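Two-arm trials at Hendard - picture page
June 2021

Quick page this, more to follow when I get a minute. Hendard is our room-servicing side, the lot who go round the lets between guests. Poon is the software we plan the robot's rounds in, and everything gets run in simulation before it goes anywhere near a real building. Screens from the practice flat below. Staff asked to see what the thing gets up to, so have a look.
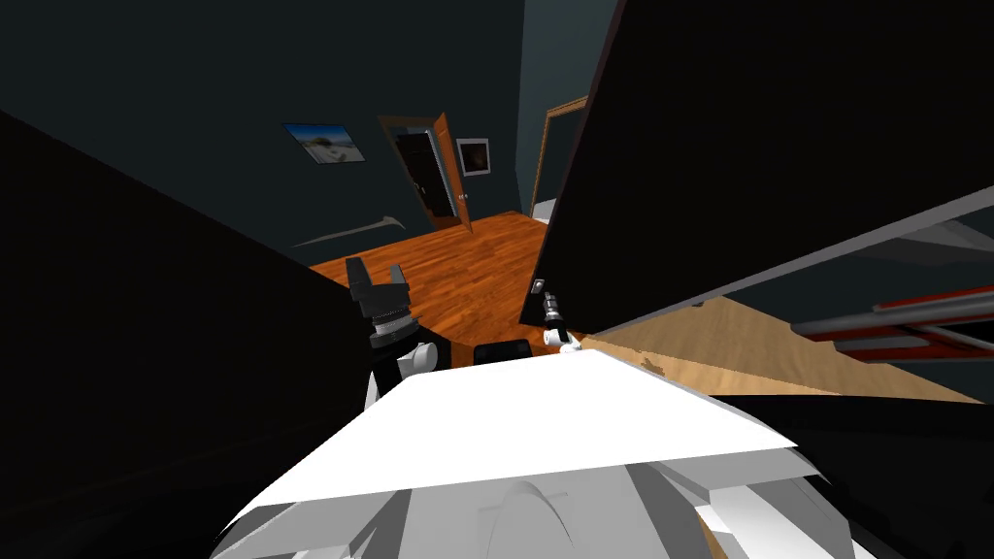

Right gripper at the corner of the big dark panel, left one up and open. Door partly open further back.
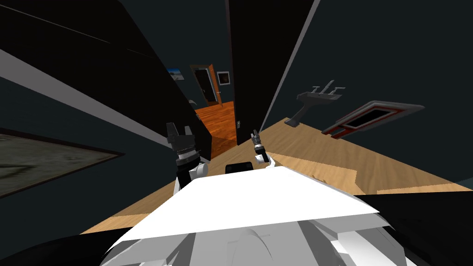

Both grippers open, nothing in them. Sink on the right wall, hallway through the gap.

What changes for the people on the rounds?

Mostly the order of the day. The robot gets the repeat jobs, opening up, checking, shutting again, and the crew get the beds, the bathrooms and anything that needs a decision. Nobody's hours go down during the trial, that was agreed in writing before we started. Two people per shift get trained on Poon and there is a pay step for it. Small one, but its there.

Few other bits while I'm here.

Bovley site goes first, 20 flats, ground floor only. Taveris waits till the lift question is sorted. Start is July if the insurance comes back in time.

Practice runs so far 2,023, of which 995 were on the old settings so dont read too much into the total. Supervisors get the log on a tablet at the start of shift - plain list, no graphs, as requested.

Main worry from the crew meeting was getting blamed when the robot leaves a job half done. Fair point. New rule is anything it leaves gets logged against the robot and not against whoever is on that floor. Second worry was noise in the mornings, still looking at that.

Training slots are on the sheet by the kettle at Bovley. Put your name down in pen please, pencil keeps getting rubbed out. Taveris people can come over for a slot too, travel is paid, just tell the office the day befroe.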